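Assistant Coaches and Scorekeepers Wanted, Nerport Youth Volleyball

Nerport Youth Volleyball is looking for assistant coaches and scorekeepers for our spring season, which starts in March and runs through the end of the school year. We play out of the Lindqvist Gym on the east side of town, and if you've ever driven past at 6:30 in the evening and wondered why the parking lot was full, well, that was us!

We have teams for ages 8 through 15, and this year more families signed up than we had coaches for (a lovely problem, but still a problem). Our head coaches, Perla Bañuelos and Muthu D'Souza, have been stretching themselves over extra practices all winter, and we would dearly like to give them some help before the first matches.

What assistant coaches do

You'll work with one team and one head coach. Practices are twice a week in the evening, and matches are in the mornings. You'll help run warmups, feed balls during serving and passing drills, keep an eye on the younger players, and take over a small group when the head coach is teaching something new. Some playing experience is a big help, though it doesn't have to be recent, and it certainly doesn't have to be fancy. One of our best assistants last year hadn't touched a ball since high school and was sore for two weeks, and she's coming back.

What scorekeepers do

You'll sit at the table, keep the score sheet, and work the scoreboard. We'll teach you the whole thing in one evening. Scorekeepers are asked to cover at least five match mornings over the season, and you can choose which ones.

Pay and the practical side

Assistant coaches are paid for the season, and scorekeepers are paid by the match morning. Revathi Devadiga will go over the current rates when she calls you. Everyone 18 and over needs a background check, which the club pays for. Coaches also take a short first aid class before they start. Shirts and whistles are on us, but please bring your own indoor shoes.

How to apply

Send a note to Revathi through the contact form on this site, or leave a letter in the club mailbox at 1679 Drarkum Road. Tell us a little about yourself, which job you'd like, and which evenings you could make it. A long résumé isn't needed. 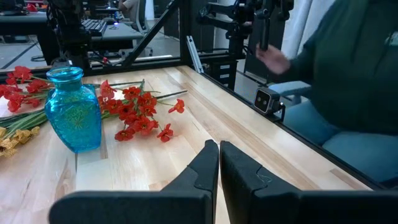

Questions before you apply

Sunita Awasthi is happy to talk with anyone who isn't sure which job would suit them. She's at the gym most practice evenings, usually near the front door, and you're welcome to stay and watch for a while.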